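Furgate House Shared Kitchen
Gallery - September 2019

The shared kitchen at Furgate House serves the residents of 136 apartments and is open daily. This gallery records the counters, basins and serving ware in everyday use following the renewal of the room by Ehlers. The work took 13 weeks, and nearly 200 pieces of tableware were replaced during the same period.

Drinks and rinsing counter
Gray speckled countertop with a pink plastic bowl, a dark teal basin and orange juice in a clear plastic cup. Leftover drinks are to be emptied into a bowl before cups are rinsed.

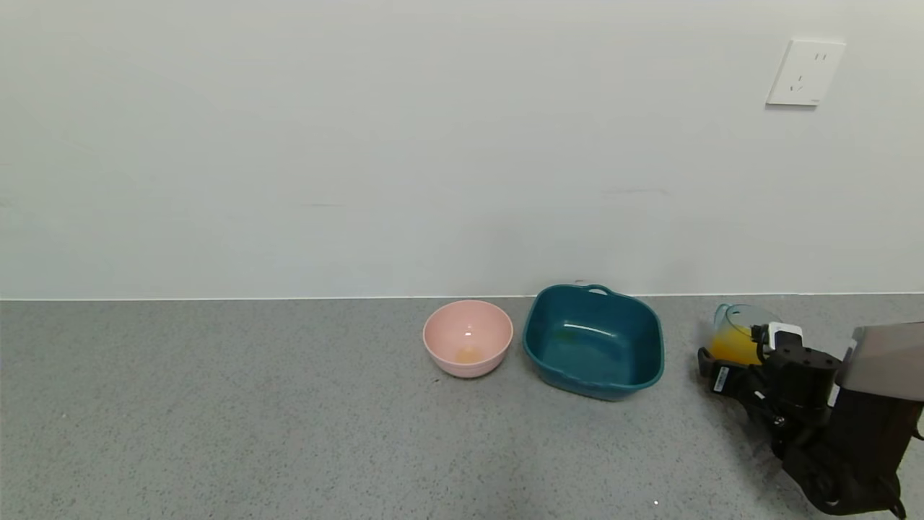
Residents of the Varkiteo wing have asked that a second basin be kept at this counter, as one fills quickly after weekend breakfasts. The request has been noted and will be considered with the next order.

Bowls and basins are to be washed after use and returned to the counter. Cups are stored on the shelf nearest the door - please do not stack more than 5 together. Questions about the kitchen may be left at the Nasumum desk on the first floor.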